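nalosden-sim-kitchen – README and data card

Last edit May 24, 2024, Fiona Jardine

What it is
Simulated kitchen episodes, cabinets mostly. We use them to decide what hardware to buy before October. Not a benchmark, please dont cite it as one.

Why sim first
Real arm time is expensive. Quote from Tidport is for 2 arms plus mounts, quote from Dutel is one arm and a longer service plan. Marjan Rahimi wants door and shelf numbers from sim before she signs either.

Contents
300 episodes, 22 cabinet layouts. Open-door, pick-from-shelf, put-on-shelf. Low res renders, kept small on purpose – storage was its own budget line last year.

Layouts pair a closed door with open shelving where we could. Dark vertical bar handle near the door's right edge, one shelf across the open side, small object down on the compartment floor right next to the door. That corner is the one to look at for gripper width. Wide fingers = trouble, check the clearance before you pick from the Ezeani list. 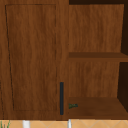

Budget notes
- Grippers: narrow set first, wide set only if Siu-fong Kwan's clearance runs say so
- Wrist camera: not in either quote, ask again
- Spare fingers: 800 set aside, covers cables too
- Test cabinet: match the sim dimensions, Niloufar has teh drawings

Known gaps
Small objects are hard to identify at this resolution. Wood textures repeat. No handle friction values from real doors yet, so pull force is a guess. Don't size a motor off it.

Access
Internal share, read only. Write access from Fereshteh Dehghan. Send quote changes to Marjan, not to me.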